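Unit 4: Night Vision and the Eye

The retina has two kinds of light-sensing cells. Cones handle color and fine detail and need plenty of light. Rods work in dim light but give no color. At dusk both are active, and colors start to look dull before they are lost.
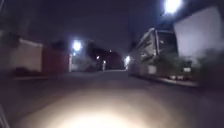 Figure 1. Street at night with a bright patch of light on the asphalt.

Dark adaptation is the slow gain in sensitivity after the lights go down. Cones adapt first and then level off. Rods keep going and need half an hour or more. A few seconds of bright light can undo much of this – the pigment in the rods bleaches and has to be rebuilt.

The center of the retina has no rods. A faint star is easier to see if you look slightly to one side of it.

Purkinje shift: as light falls, peak sensitivity moves toward blue-green. Reds darken early, blues hold up longer.

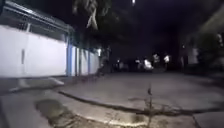
Department of Vision Science – Okura College

Pupil size matters less than most students expect. Going from a 4 mm pupil to an 8 mm pupil lets in four times the light. Adaptation in the retina covers a range far greater than 1000 to 1.

Reading: Shibata and Lam, course pack, p. 146. Skip the box on owls.

Lab: bring the red filter and your adaptation chart. Lab groups are posted outside room 16. Questions about make-up labs go to Eirini Kourkoulas.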